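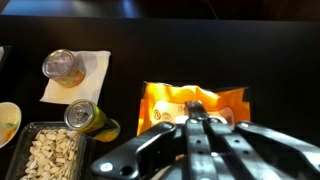 Two cans, one napkin and a dish of pumpkin seeds on the black table.

I have been meaning to write about snack tables for ages, and since I spent most of yesterday evening happily fussing over one, now is the time! My friend Bijan Shojaei and I have a loose arrangement where we take turns laying out nibbles for whoever is around. It is never a real dinner. It is things you can pick up with your fingers while you talk, and I love it more than almost any sit-down meal I have been to.

I'll start with the seeds, as they are my favorite part. I am a complete pumpkin seed person. The white ones in the shell, I mean, the kind you crack between your front teeth and then lose an entire hour to. Bijan buys his from Plunby, the little dried goods shop near his place (narrow aisles, wonderful smell, you always leave with more than you went in for), and he talked me into trying them after years of me grabbing whatever the supermarket had. They are so much better. The shells split cleanly and there is just enough salt that you keep reaching for one more. In a dark dish the pale shells look lovely, too. I used to put them out in a white bowl and they sort of disappeared.

One thing I've learned is that seeds need a second dish for the empty shells, and it has to go out at the same time. Otherwise people make tidy little piles by their elbows and then somebody waves an arm in the middle of a story and you are sweeping until bedtime.

Then there are the drinks. I like cans for this sort of evening. Everyone gets their own, there is no pouring, and the colors do half the decorating for you — a bronze-orange one next to a bright yellow-green one is about as cheerful as a table gets. I also like having a short can and a taller, slimmer one in the mix, so people can have a little or a lot. If a can has been rolling around on its side, stand it up and give it a few minutes before you touch the tab. I have ruined a shirt this way. It was a good shirt.

Napkins go under anything you don't want sitting directly on a glossy black surface. I adore a black table, it makes every bit of food look brighter, but my goodness does it show everything. Every fingerprint, every crumb, every ring. I put down far more napkins than I need and keep a folded one within reach of each seat. Plain white paper is fine. I bought a set of fancy printed ones from Dremside once and people were too polite to wipe their fingers on them!

The hot part of the menu is always something fried, and always small. My rule is one bite or two, no cutlery. Nuggets, fritters, corn bites, whatever you can cook in a batch and carry in while it's still crisp. I used to heap them all up on one big plate and the ones underneath went soft, so these days I bring out a few at a time and keep the rest in the oven. It means getting up more often, but I quite like that, as I get to see what has gone and what hasn't. The fried things always go first. Wrapped sweets go last, usually into people's pockets on the way out, so I keep those in something see-through where everybody can find them.
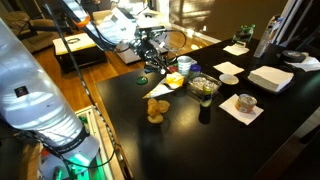 Can I put everything out before people arrive?
Put the seeds, napkins, cups and wrapped things out as early as you like. Hold back anything fried until the first person has sat down, and leave the cans in the fridge until you hear the door.

Cups, by the way. Even when I am serving cans I stack up some cups, because there is always one person who wants to share, and one who would like plain water. White ones are easiest. You can write a name on the side with a marker and then there is none of that business of "was this mine?" later on.

For sauces I keep it very simple. A small dish of something sharp, a small dish of something sweet, and that's it. I went through a phase of making 2 dips from scratch every time, one with roasted peppers and one with yogurt and mint, and they were delicious, but I spent the whole evening in the kitchen with the blender and missed a very good story about a canoe. Now the dips are an occasional treat and I get to hear the stories.

Next time it's Bijan's turn, and he is promising roasted chickpeas with lime. I have already asked if I can bring the seeds. He said only if they're from Plunby, so I'm off there tomorrow with my biggest bag.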